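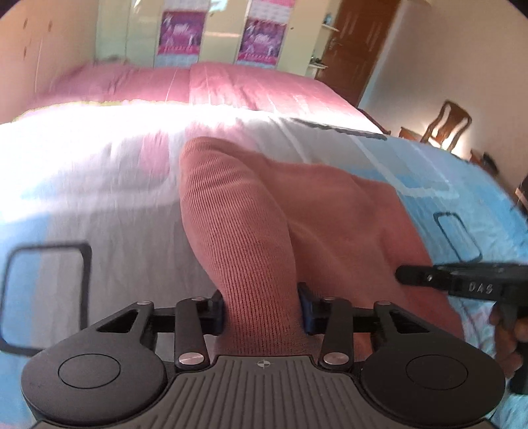

The spring open day at the Drumport workshop ran from 10 in the morning until a little after 4 in February, and the part most people stayed for was the folding work. The group there is teaching a two-armed robot to handle laundry, and it starts with people doing the job by hand, using grippers that match the ones on the robot. A lot of this is done in ordinary bedrooms. A salmon-pink ribbed knit on a bed, squeezed between two finger pads, one dark and one blue, is a fair sample of the work. The sheet under it has dark outlined rectangles on pale blue and white, and Nga Quan, who runs the home sessions, said she likes bedding like that because a plain white sheet makes the task too easy for the software.

We had 67 visitors sign in, which is more than we had chairs for. Nga gave the first talk. She passed a pair of the hand-held grippers down each row while she spoke, so by the time she got to the question period everyone had squeezed one. They are lighter than they look. The arms close together when you squeeze the handle, and you feel the cloth give a little before it stops moving. Several people tried to pick up a single sheet of paper from the tabletop and found it hard. Picking up a sock was easy. Turning one right side out took most people several tries, and some gave up and used their fingers.

The main points from her talk, for those who missed it:

- A session at someone's home lasts up to 100 minutes, with a break in the middle.
- The person doing the work uses their own clothes and bedding. The group does not bring props.
- Rooms are left as they are. Nobody is asked to tidy first.
- Dropped items stay in the recording. Nga said the recoveries are as useful to them as the clean folds.

There are 388 finished sessions so far. She would like more from homes with small rooms, where you have to work from one side of the bed.

After lunch Isamu Tsuchiya ran the robot itself. It is a bench unit named Kiddale, two arms on a steel frame, and it stood behind a waist-high rail with a red stop button at each end. Isamu put a heap of six items on the table: two hand towels, a T-shirt, a knit hat and a pair of socks. Kiddale took the towels first. Both came out square enough to stack. The T-shirt went well until the second sleeve, which it folded under the wrong way, and then it sat still for a while before trying again. The hat it simply moved to the side. Isamu said that was correct, as it has been taught to leave alone anything it does not have a fold for.

The socks were the slow part. Ribbed knits stretch when they are lifted, so the end the robot is aiming for is no longer where it was a second ago. Kiddale missed the first sock twice and got it on the third attempt. It laid the second one on top of it, crooked, and that was counted as a pair. Total time for the heap was longer than any of us would take at home, and Isamu made no claim otherwise. He ran it again at 3 with a different heap and it did the T-shirt correctly.

Some of the questions from the floor:

Someone asked about wet laundry. They have not tried it and have no plans to this year.

A member from the Mofokeng center asked if the grippers could be used by people with a weak grip. Isamu said the handle spring could be swapped for a softer one, and he took her details - we will report back if anything comes of it.

Another visitor wanted to know what happens to the recordings made in people's homes. Nga said the household gets to look at everything before it is kept, and can have any part of it removed. Papers and screens are best put away before a session starts.

There was also a long exchange about fitted sheets. The short answer is no.

Fuker lent us the rail and the extra tables, and sent two people to help load the van afterward. The coffee ran out before the second run, so we will order more next time. One gray scarf and a child's mitten were left behind and are in the front office.

Nga is taking names for home sessions through the end of the month. You need a bed or a large table, a basket of clean laundry and a free morning or afternoon. The sign-up sheet is on the board by the side entrance, or you can leave a note for her at the desk.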